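Community > Household > Kitchen & Table > Plastic

Specks on a light-blue plastic plate that won't shift

2 min read

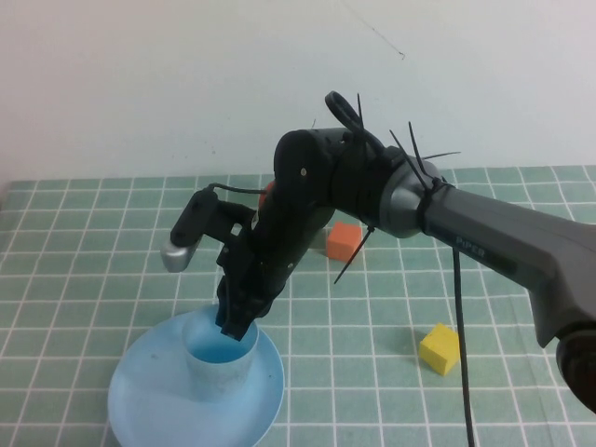 The plate and cup in question, on the green checked cloth. Specks are to the left of the cup.

Posted by Isla Galbraith, 28 Feb 2025

I have a set of light-blue plastic plates and cups, bought in January from a market stall in Drandley for less than the price of a sandwich. They live on a pale green cloth with thin white lines, which I mention only so that nobody tells me to get a cloth.

One plate has small dark specks on it. I have tried washing-up liquid, then more washing-up liquid, then the same washing-up liquid with a worse attitude. The specks have seen it all and remain. The cup that goes with it is fine as far as I can tell, though it's see-through enough that I worry I'll be next door's topic of conversation if it goes the same way.

Is this dirt, or is it the plastic? And can I still eat toast off it?

Iker Bravo

Run a fingernail over one. If it catches, something is stuck on top and you can soak it off. Bicarbonate of soda mixed with a little water into a paste, left on for an hour, then a soft cloth. Don't use the green side of the sponge. I did that to a whole set of picnic plates and they now look as though someone has been skating on them, and every scratch collects tea.

If your nail slides straight over, the speck may be in the plastic itself. Cheap coloured plastic sometimes has bits in it from when it was moulded. In that case you can scrub until Easter.

Toast is fine either way in my house, but my standards are known to be low. I'd stop using it if the surface goes rough or starts to crack.

Fulgencio Tejada

bin it, buy a china one

Rüdiger Oltmanns

Fulgencio's method does work, but you'll then be asking us about chips.

I agree with the fingernail test. One thing to add: compare it with the other plates from the same set, in daylight, by a window. If they all have specks in much the same places, you've got your answer and can put the bicarb away. If it's only the one, think about what has been standing near it. Pepper and toast crumbs are the usual suspects with us, and burnt crumbs will sit on pale plastic looking like a permanent fault until you soak them properly in warm water. Not boiling, unless you fancy a bowl.

For the cup, wash it by hand and let it dry upside down on a rack. Ours went cloudy after one winter in the dishwasher and never came back.

Isla Galbraith

Nail test done. Two came off, the rest didn't budge, so it appears I own both kinds. Paste is on now. Toast was had off a saucer.

Related
Tea stains inside plastic mugs
Is my Stomerov lunchbox meant to smell like that?
Getting candle wax out of a checked tablecloth
Cloudy tumblers: vinegar or give up?
Stacked plastic cups stuck together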